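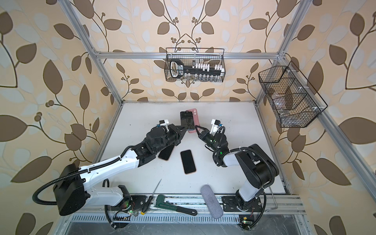

Ticket 3632
Subject: Phones from the drawer, which ones can be wiped and passed on?
Opened by: Sarla Chaturvedi
Assigned to: Darragh Hayes
Opened: 2 October 2020
Status: Closed

Sarla Chaturvedi wrote:

Hello help desk, and sorry in advance for the length of this one, I never did learn to write a short ticket!

We have finally gone through the old phone drawer at Rowlands. You may remember Kiros asked us to do it back in May and we all nodded and then did nothing. Well, it's done now, and I have a pile of handsets that people handed in when they left or upgraded, and I'd love to get the good ones out to the new starters at the Bomden office before they give up on us and buy their own.

My trouble is with two of them. The pink one asks for a passcode and I don't have it. The label that was stuck on the back has worn away to nothing, so I can't even tell you who carried it. The black one with the gold-colored edge is the opposite sort of problem. It lets me in, it lets me press Erase, it thinks about it for a good long while, and then it comes back to the same screen with everything still there. I have tried it before lunch and after lunch (you never know) and it does the same thing each time.

Could somebody tell me what to try next? I'm happy to do the fiddly part myself if you write it out for me like I'm your grandmother.

Darragh Hayes replied:

Hi Sarla, lovely to hear from you, and well done on the drawer. I had money on it lasting until Christmas.

Let's do the gold-edged one first, as I have a fair idea what's going on there. When a phone goes through the motions of erasing and then doesn't, I look at the battery before anything else. These have been sitting a long time. Would you leave it on the charger until it's over 50 percent and then try again with the cable still in? Please use one of the wall chargers and leave the little hub on your desk out of it, that hub has let me down more than once.

For the pink one, go to Settings on your own computer, open Prarkon, and look under Devices, then Retired. If it was ever enrolled it should be listed there with the last user's name. You'll need the serial number, which on that model is printed on the SIM tray in writing so small it's a bit of an insult. Take a picture of it and zoom in.

Sarla Chaturvedi replied:

Right, I'm back. The gold one is charging by the kettle. It said 11 when I plugged it in, so you may be on to something.

The pink one has beaten me for now. I got the tray out with an earring and read the number three times over, and Prarkon says no matching device. Is it possible it was somebody's own phone that ended up in the drawer by mistake? I would hate to wipe a person's baby pictures.

Darragh Hayes replied:

That's possible, and thank you for stopping to think about it. Please don't do anything more to the pink one yet. I've copied in Anisa Menon, who looked after the handsets before Prarkon came in and kept her own list in a spreadsheet.

Anisa Menon replied:

Hello both! I do still have the list, and I'm a little proud of that. The pink phone is ours. It came in with the Mirkier order and went to Muireann Tierney for the trade shows, and it was never enrolled because we hadn't got Prarkon yet. I've asked her about the passcode. If the eights look like threes, by the way, you are reading the tray correctly, the printing on that batch was awful.

Muireann Tierney replied:

Oh my goodness, I wondered where that went! I've sent the passcode to Sarla directly. There is nothing on it I want to keep except possibly the recording from the spring booth, and if that's a nuisance then let it go. Sign me out of the store account before you erase it, or it will ask for my password forever after. I learned that one on my sister's phone.

Sarla Chaturvedi replied:

Good news on both! The gold-edged one got up to 64 and I tried again with the wall charger still in. It took about as long as a cup of tea and came back with the hello screen. The pink one opened with Muireann's code, I saved her recording to the shared drive under Events, signed her out, and erased it. No complaints from it at all.

The other black ones were no bother, I should have said so at the start. I've put fresh labels on everything, on the inside of the cases this time.

Darragh Hayes replied:

Wonderful. I've added the pink one to Prarkon by hand so that it has a proper record. Kiros Assefa will sign for the Bomden handover, so please leave the phones with him along with whatever chargers you can spare. Closing this now, but reply here if either one misbehaves and the ticket will open itself again.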